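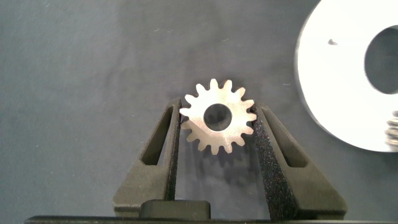

Hema Krishnan
Right, the new Pomstead glider kit. The box says "flies straight from the bench". I've been building from kits since I was nine and I have yet to meet one that does. A short thread.

1/ Price first. It's gone up again since March and the wood hasn't got any better. Two of my wing ribs were so soft I could dent them with a thumbnail. The sheet next to them was like oak.

2/ "Builds in an evening." Whose evening? I'd done the tail and one wing panel by bedtime, and I skipped tea.

3/ The plan gives the span as 446 mm. Mine measures that if you ignore the dihedral, which the plan does on one side and doesn't on the other. Pick one, please.

4/ Nose weight. They supply a lump of clay and tell you to "add as required". Mine required all of it plus a bit of solder. I don't call that a balanced design.

5/ People keep telling me the Nisuvia version is better because the parts are laser cut. Maybe. I've had laser cut parts that didn't fit either, they just had nicer brown edges.

6/ To be fair – the tissue is good. Proper stuff, takes dope well, no bald patches. Credit where it's due.

7/ First throw went left into the hedge. Second went left into the same hedge. A sliver of card on the rudder sorted most of it, roughly 100 feet on the best go after that, downhill, with a breeze behind it.

8/ The shop page says 200 happy builders. I'd like to know how many of them had flown it when they were asked.

9/ Would I buy another? At half the price, for the tissue. I've got the Gokico one on the shelf to try next and I'm not expecting miracles there either.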